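I caught up with one of the engineers at Bech over a very long coffee, mostly because I wanted to ask the thing my mother asks me every holiday: when do I get a robot that puts the shopping away?

"Not this year," she told me, and laughed. "Boxes are fine. Boxes hold still! Give me a bag of candy and I start to sweat."

I figured she was kidding. She wasn't. A snack bag is slippery, it crinkles, it changes shape the second you squeeze it (and it never sits the same way twice). Her team has gone through 2,000 tries at picking up packets and dropping them in a carton.

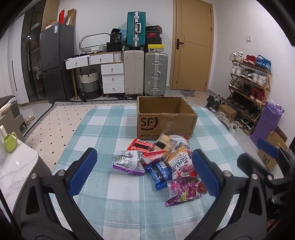
So how good is it now? "In our lab, 93 out of 100," she said. "In a real apartment, with stuff everywhere and a pile that's all tangled up? Ask me again in March."

She's less gloomy about shop floors. Pastside, the grocery chain, is trying two of the arms in a stockroom, and she says the staff mostly ignore them now. "They're slow. A person packs four bags while ours is still thinking about the first one."

Would she have one at home? "Sure, if it did socks."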